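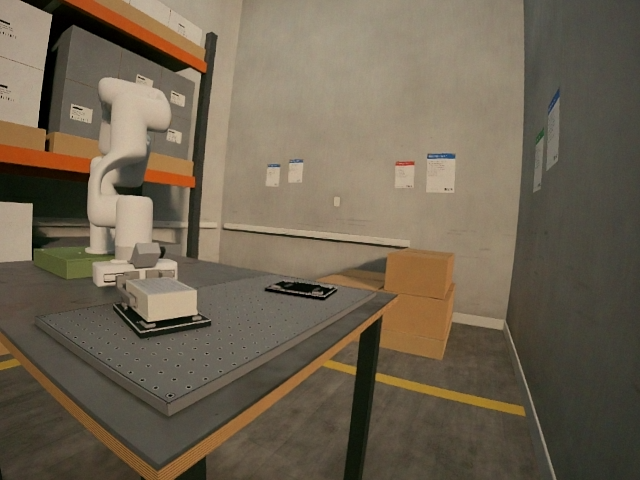 Edge banding is the practice of covering the raw sides of a board or tabletop with a thin strip of some other material, so that whatever the board is made of inside stays a private matter. It is used on desks, shelves, kitchen cabinets, school furniture and workshop tables. The strip may be wood veneer, plastic, paper or, in older pieces, metal. Most makers try to match the color of the strip to the top and hope the join passes without comment. A second school does the reverse and picks a color that can be seen from across the room, as with a gray tabletop bordered in orange. Supporters of this approach say it helps people avoid walking into the corner. Bruised hips suggest mixed results.

History

Covering cheap wood with thin slices of better wood is an ancient habit, and covering the edges followed from it, as the edges were where the cheap wood could be caught. The modern trade grew up with particle board in the twentieth century. Particle board is flat, affordable and obedient, but its sides look like breakfast cereal and drink water with much the same enthusiasm. Something had to be put over them.

In the town of Greneck, whose furniture shops once supplied most of the school desks in the district, edges were first banded by hand with hot glue and a household iron. The method is still common among home woodworkers, and so is the scorched iron.

Materials

Veneer banding looks best and chips soonest. Paper banding soaked in resin is cheap and is found mostly on the backs of things. Plastic banding, by far the most common kind, comes in rolls and in more colors than anyone has asked for. The Fasterik catalog listed 600 of them at its peak, 9 of which were called "natural white." Later editions cut the whites to five, a decision still resented by kitchen fitters who had learned to tell them apart.
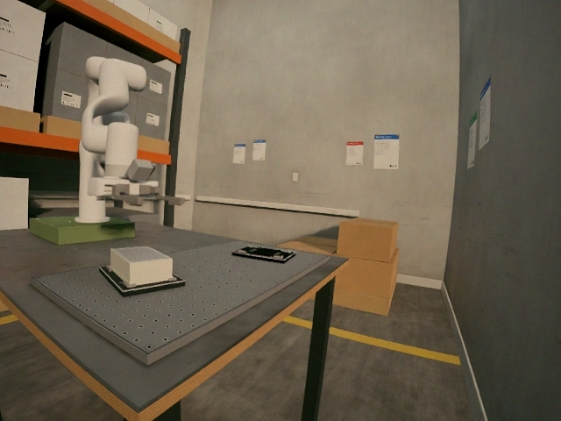

Thickness matters more than color, though it sells less well. Thin strips follow a curve easily and peel at the first knock. Thick strips take a beating and can be rounded over, which is kinder to forearms, but they need a stronger glue and a patient operator. The Clerkach pattern, a two-color strip with a dark line along one side, was meant to hide the glue joint. It hides the joint very well and draws attention to everything else.

Failure and repair

Banding usually fails at a corner, where one strip ends and another begins. A small lifted end then meets a bored person, and the rest follows. Schools report the highest rate of loss, offices the next highest. Steam and spilled coffee also loosen the glue, and direct sun makes some plastics shrink until a gap opens at each end.

Repair is simple if the strip has been kept. The old glue is scraped off, fresh contact cement is put on both faces, and the strip is pressed down from one end to the other. It should be held for longer than seems reasonable. If the strip is lost, a near match has to do, and on a table with four sides it is customary to turn the new one to the wall.

See also

Veneer
Particle board
Swati trim
Contact cement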